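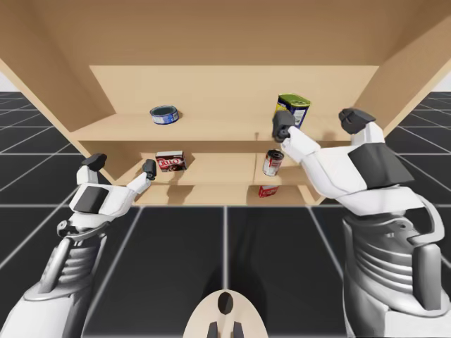
Chapitre 5. Apprendre la saisie en simulation avant le robot réel

Catégorie : Manuels en ligne > Robotique > Manipulation à deux bras

Ce site utilise des cookies pour mesurer la fréquentation. En continuant la lecture, vous acceptez leur utilisation.

5.1 Le problème de l'étagère

Dans le chapitre précédent, nous avons étudié la prise d'un objet posé sur une table dégagée. Une étagère demande plus de précautions. La planche du dessus limite le mouvement vertical, les parois limitent l'approche de côté, et l'objet doit d'abord être soulevé un peu avant d'être tiré vers l'avant. Dans la scène simulée qui ouvre ce chapitre, la pince droite tient une boîte métallique rectangulaire, inclinée et un peu au-dessus de la planche supérieure. La pince gauche reste ouverte à la hauteur du niveau du milieu, devant la petite boîte Jell-O, sans la toucher.

Nous appelons « prise dégagée » l'état où l'objet n'a plus de contact avec son support et où les doigts restent fermés sur lui. Cette définition est simple, mais elle sera utile pour la fonction de récompense.

5.2 La méthode Hirngate

La méthode présentée ici a été proposée par Tyra Torvik et Joar Bakke, dans le cadre du projet Hirngate. Elle comporte 2 phases. Dans la première, un opérateur guide les bras simulés et le système enregistre 60 démonstrations. Dans la seconde, la politique apprise est corrigée par renforcement, avec des positions d'objets tirées au hasard à chaque essai.

Les auteurs ont évalué la politique sur 105 essais par objet. Le résultat principal concerne l'orientation : les boîtes à faces planes sont plus sensibles à une erreur d'angle du poignet que les conserves cylindriques. Pour celles-ci, l'échec vient plutôt d'un contact trop haut, près du bord. Nous reviendrons sur ce point en 5.4, avec le modèle de frottement Cordeiro.

Il faut noter une limite. Le second bras ne reçoit aucune récompense quand il attend – il apprend donc des positions d'attente parfois gênantes pour le premier.

Avant de continuer, le lecteur doit être à l'aise avec les repères de la pince (section 3.2) et avec la notion d'espace libre.

Commentaires (3)

Prustton, 10 mai
Merci pour ce chapitre. La « prise dégagée » suppose-t-elle une durée minimale ?

Joar Bakke
Oui, elle est fixée en 5.3, avec le calcul de la récompense.

Bosby
Le lien vers les exercices de la section 3.2 ne marche plus chez moi.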